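Hand-held demonstration gathering

Print | E-mail

Hand-held demonstration gathering is a way of collecting examples for a robot learning system without using a robot arm. A person holds one or two grippers, does an ordinary task, and the tool records what the hands did. The recordings, called demonstrations or episodes, are later used to train a policy. Also called arm-free teaching, in older notes "walkaround capture".

Background

Earlier work relied on teleoperation. Operator moves a leader arm, follower arm copies. Good data but slow, and tied to wherever the arm was bolted down. Hand-held tools took over much of the household work at small firms – Findico and Suvia among them – mainly for cost. Two grippers fit in a backpack.

Equipment

Usual kit is a pair of grippers with finger pads, a camera on each, and often a third camera worn on the head. Position tracking varies. Some kits use onboard tracking only, others add printed fiducial markers on the tool so that another camera can find it. The Stojanovska layout, named for the shop that first cut the mounts, puts a marker cube on each gripper. Cubes have to stay clean and unbent. A peeled corner on one face can throw off the pose for a whole session and may not be noticed untill processing.

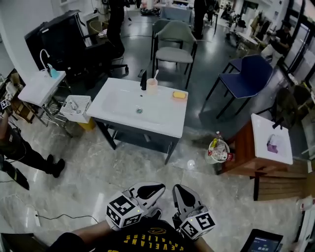
Two grippers with marker cubes, held toward a sink vanity. Toothbrush cup and sponge on the top.

Stations

Bathroom and kitchen furniture is common, being cheap and full of small awkward objects. Several units of differing height and color are generally set out in one room so the operator can move between them. Variation is the point. A policy trained on one white sink tends to fail on a brown one. Soap dispensers, cups, bottles and sponges get swapped between runs, and so does the starting place of each.

Procedure

Operator checks the cameras, reads the task line, starts recording, does the task once, stops. Then reset. In the Sirkance protocol, written by Parvaneh Hashemi in November and since copied widely, a block is 248 episodes of which 224 must pass review. Six resets are allowed before the objects have to be changed. Other groups set there own numbers.

Typical task lines:
Pick up the sponge, wipe the basin, put it back.
Move the cup to the other side of the faucet.
Put the bottle in the bin.

Soft objects are harder than they look. A sponge squashes in the grip and hides part of the fingers from the wrist camera, so closing width has to be read off the tool itself. 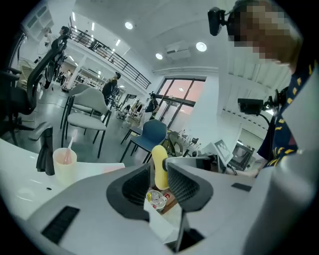

Yellow sponge at the fingertips, gripper camera view. Person at right wears a head camera.

Review and rejection

Episodes are dropped for lost tracking, a hand entering the object area, or an unfinished task. Pauses are trimmed. Derek Haworth has argued for keeping fumbled grasps if the operator recovers, on the grounds that a policy needs to see recovery – Hashemi's protocol keeps them under a separate tag.

Limits

Human wrists reach poses an arm can't. Those episodes replay badly, or not at all. Force is mostly not recorded. Operators also speed up as a session goes on, and the late episodes can differ from the early ones enough to matter.

See also: Teleoperation; Imitation learning; Fiducial marker

Last changed February 28, 2026

Print | E-mail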